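Subject: Re: [gorden-players] Winter patch and old saves
Date: November 10, 2024

Hi all,

Picking this back up because my inbox is full of private questions and it's easier to answer them once, in front of everybody.

On the earlier thread, somebody wrote:

> I'm 71 hours into Gorden and I'm scared to touch the winter
> patch. Does it wreck your save if you're past the Zistholm
> bridge? The patch notes say "quest states may be reset" and
> then don't say which ones. Also, is the new fishing stuff any
> good, or should I just finish the story first and come back?

OK, so! I've had the patch installed since it went up on the beta branch, and I've played it on two saves: my main one, which is way past the bridge, and a fresh one I started just for this. My main save loaded fine. What did get reset was the ferry quest and the side job for the bell maker in Zistholm (the one where you carry the clapper up the hill and she complains about your boots). Both went back to their first step. If you had already turned them in, you keep the reward and get to do them again, so I now own two of the silver whistles. I have no idea if that's intended and I'm not going to report it until I've sold one.

If you were in the middle of the ferry quest, though, finish it before you update. My rope and lantern disappeared from the quest bag and I had to buy another lantern from the guy at the dock, who wants 100 crowns for it now. It used to be pocket change! The whole economy got shaken up, by the way. Pelts sell for less, smoked fish sells for a lot more, and the innkeeper finally buys mushrooms.

Which brings me to the fishing. I love it. I went in expecting the usual thing where you mash a button until a bar fills up, and there's a bit of that, but mostly you're reading the water and picking the right spot for the time of day. The lake north of Hägglund is the best place to learn, the fish there are slow and kind of dumb. Don't go near the river mouth until you've got the second rod. I lost all my bait there in one evening and walked home in the snow feeling pretty silly. 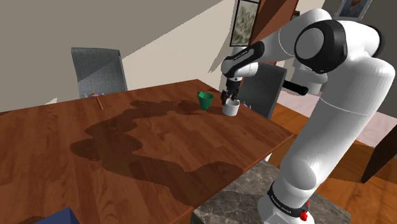

Way too generous with the smoked fish prices, was what Dalarider wrote back to me off-list, and the fishing basically breaks the first half of the game if you start fresh. I can see that. On my new save I had the good coat and a horse before I'd even met the smugglers, and the first winter is supposed to be the part where you're broke and freezing. Dalarider also thinks Zudeck will cut the prices in December when the patch leaves beta, so if you want to be a fish millionaire, you may want to get on with it.

Some other bits people asked about:

Controller support is better, the radial menu finally remembers the last thing you picked. You still can't rebind the map button, which drives me up the wall.

Co-op now goes up to 4 players. I've only tried it with one other person, my sister, and we had one crash and one very funny bug where her horse was standing inside the chapel and wouldn't leave. Host the game on whichever computer is faster. We did it the wrong way around the first night and the wolves were sliding.

Mods: the big texture pack works, the weather one doesn't. It gives you a black sky and then drops you back to the title screen. Take it out before you load anything.

For the person who asked about finishing the story first: I'd say do it, if you're past the bridge anyway. The last chapter is pretty much untouched as far as I can tell, and the fishing will still be there. But back up your save folder before you update, please, and put the copy somewhere outside the game's own folder, as the updater cleans that out (ask me how I know).

I haven't gotten to the new island yet. You need the bigger boat, and for the bigger boat you need the carpenter in Hägglund to like you, and I stole his ladder in the first week of playing and he's still mad. If anybody has found a way to get back on his good side without giving him the whistle, write to the list!

Happy fishing,
M.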